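# The long way round to Jerano 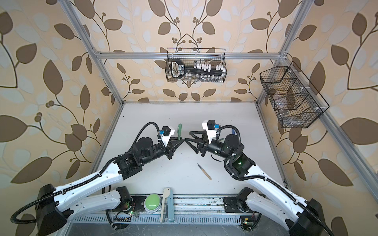
One reader wrote back after last month's issue to say that gravel bikes are a fad, that any decent hardtail will do the same job, and that I should stop pretending a drop bar makes a climb more interesting. Fair enough! I rode the whole of the Cimus loop on a hardtail the first time, with tires far too wide for it, and I had a great day. But I went back in March on the gravel bike and I'm going to tell you about that anyway.

The loop starts in Cimus, by the bus stop with the drinking fountain (fill up there, the next water is a long way off). You leave on the old quarry road, which is paved for just long enough to get your legs working, and then it turns to packed stone and stays that way nearly all the way up. The total climbing on my computer came out at 1,337 meters, and a good 1,000 of that is in the first half. So if you're the sort of person who likes to get the hard part over with before lunch, you'll be happy. I am not that sort of person, but my riding buddies are, and they pick the routes.

The full distance is 67 kilometers if you do it properly, with the spur out to Urnon and back. We'd planned 87, with an extra leg along the reservoir, but a locked gate and a very clear sign put an end to that. I've since heard the gate is shut until the lambs are bigger. Please don't climb over it. There's a perfectly nice lane that drops you back to the main track and it only costs you a view.

What I love about the climb is that it never gets truly steep. It just goes on. You settle into a gear, you talk a bit, then you stop talking, and then somebody has a snack out and everyone suddenly needs a snack. There were patches of old snow in the trees above the second cattle grid, and we walked maybe two of them. On the hardtail I'd have tried to ride them and fallen off, so call that a point for the other team.

Urnon is worth the detour just for the bakery. It closes at noon, and we rolled in at 11:40 with that slightly panicky look people get when they've been thinking about pastry for an hour. They'd sold out of the nut rolls but there was a sort of plum thing, warm, and I had two. There's a wall outside in the sun where you can lean the bikes. I could have stayed there all afternoon - I nearly did.

After that it's the traverse, and this is where the reader with the hardtail has me beat. The middle section is rough. Rocks the size of a fist, a couple of washed-out corners, roots where it dips into the forest. On 40 mm tires my hands were buzzing by the end and I stopped more than once to shake them out. If you have anything wider, bring it, and let some air out before you start. I went in too hard because I was worried about pinching a tube, and I paid for it all the way across.

Then comes the descent to Jerano, and oh, it's good. Long open bends, fine gravel, and you can see far enough ahead to let go of the brakes. Watch for walkers near the bottom, where the path narrows by the chapel. A bell helps a lot, and so does saying hello.

We finished at Leemans, the little bike shop and coffee counter next to the station in Jerano. They let us use the hose out back, and they tightened a rattling bottle cage for me while I drank something cold. You can put the bikes on the train from there without booking outside the busy hours, but the afternoon one fills up fast, so get to the platform early and head for the last car.

A few odds and ends if you want to ride it yourself. Take a windproof even if it looks warm in the valley. Phone signal drops out after the second cattle grid and doesn't come back until you're over the top, so save the map before you go. And bring cash for the bakery.

I've put the route file in the usual folder for subscribers, with the reservoir leg taken out. Next month I'm going back to try it in the other direction, on the hardtail, so please keep the letters coming.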